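Celavton wrist camera kit: gallery and first notes

Posted by Rodrigo Miranda, 08/04/2026

Quick page, more words than pictures this time, sorry. Celavton is the new clip-on wrist camera kit from Hodier. Small camera, bracket, cable, mounting screws, and a license for the recorder software. Goes near the gripper and looks down past the fingers while the arm works. We've had two kits on the bench for 7 weeks and people keep emailing to ask what the view is like, so.

What you get in the box
Camera body with lens cap. Bracket in two sizes. One long cable and one short. Bag of screws (spares included, good). Printed card with a setup link. No hex key, bring your own.

Fitting it
Birger Viklund did the first one and then did it again, having put the bracket on backwards. Second kit went on much quicker. The screws are short and love to roll under things. Do it over a tray. Cable wants a bit of slack at the wrist or it tugs when the last joint turns all the way round. We used the long cable on both arms, the short one went back in the box and stayed there.

Software
Recorder opens fast, looks plain, does its job. Live view, record button, a folder of clips. Timestamps line up with the arm log if you start both from the same machine. If you don't, they drift and you'll spend the afternoon sliding one against the other. Purificación Figueroa wrote a small script for that, which we'll share once it's tidied up. Exposure is automatic out of the box. There's a manual slider but it's buried two menus down, under Device, then Advanced. Would like that on the front panel please Hodier.

Wear and tear
Recorded a bit over 1000 clips between the two kits. One bracket screw worked loose at the end of the second week. Thread lock fixed it. Lens needs a wipe more often than you would think, esp. if there's packing dust in the air. The cap is easy to lose. Ours is lost.

Compared with the Soler
We ran the older Soler camera for most of last year. Sharper at distance, I'll give it that, but the body is bulky and it kept bumping the bin walls. Celavton sits closer in and you stop thinking about it. Menus on the Soler were better layed out. Price is close enough that it wouldn't decide it for me.

Who it suits
Anyone recording pick and place, packing, handovers, that kind of work. If all you want is a wide view of the cell, put a normal camera on a pole and save the money. Tincuța Pop runs ours alongside a pole camera and says she'd keep both, the wrist one for grasps and the wide one for everything else.

Niggles, short list
Cap has no tether.
Status light too bright in a dim room.
Card in the box has a link that goes to the old Prorkholm store page. Search for the kit name instead.
Clip names are just numbers, you can't set a prefix yet. Promised for July.

The pictures

Click for full size. Both from the same session, not color corrected.

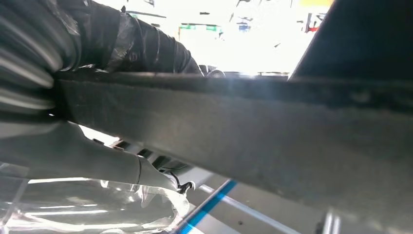 Dark bar across the view with a finger on it at right. Black plastic wrap top left, strong light coming from behind, so the middle is blown out to white.

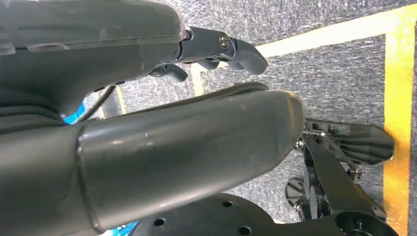 Floor level stuff. Gray fingers over speckled carpet and yellow tape, ribbed black pad of a second gripper lower down. Much kinder light, you can make out the small silver screws.

Question from the inbox, Daithí Nic Aodha: Can I buy the bracket on its own, without the camera?

Hodier sells it separately as a spare part, both sizes in one bag, and you have to order by email. Ours took 7 days to arrive. Screws are included but the cable is not, so add one to the order if you need it.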